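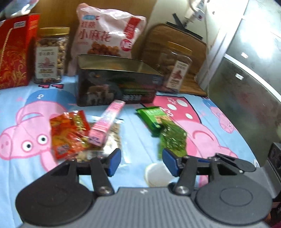
Snack packets between the blue-tipped fingers of a hand-held gripper, with peanut jars and a bag of twisted dough snacks along the back.

Kanano hand gripper now on loan

July 19, 2022

The Kanano hand gripper has joined the loan list. It is a two-finger tool that you hold and work yourself, so you can find out how a gripper copes with your goods before you pay for an arm to put it on. Dokamach sells it as a kit with two sets of finger pads, a charger and a carry case.

Stuart Fothergill has had one since January and has used it mostly on food packets. He rates it well for jars and boxes. Soft packets are harder. A crumpled one gives the fingers very little to close on, and where one packet lies over another the tool tends to bring both up together. He got better results by coming in from the side and closing slowly.

The blue pads grip shiny wrapping better than the plain black ones, but they pick up crumbs and salt. Wipe them with a damp cloth after each session. Stuart also found the tool tiring to hold for more than 20 minutes at a stretch, and would like to see a wrist strap added.

The kit costs 400 pounds to buy. Members can borrow it free for up to 8 days, and there are three kits to go round. Spare pads come from Kohlhase and usually take a week to arrive, so please tell us if a pad is splitting when you bring the kit back.

Shirley Rowbotham is taking bookings at the Avudberg desk. Let her know what you plan to pick up, as the wider fingers have to be fitted before the kit goes out. They suit large jars and tins, and can be added at no extra charge.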